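Pevitano build thread, student team, 1 March 2026. Task this term is closing a zip with a hand-held two-finger gripper, ginkgo-print fabric, yellow on white.

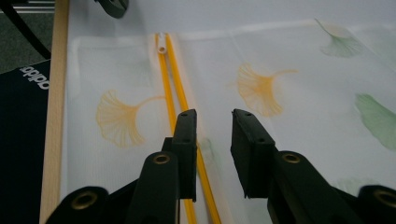 Target is 60 demos per operator before we train anything. Approach angle varies every run, finger opening logged at 30 Hz.

Fluvitz sync script dropped 2 runs. Both get redone. Bolts on the linkage get checked at every changeover.

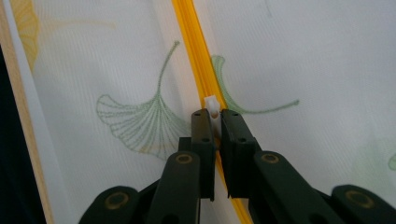

Does the policy see the gripper's own fingers?
Same view as the operator's demos, fingers included. We don't mask them.

Torres branch has the labelling code.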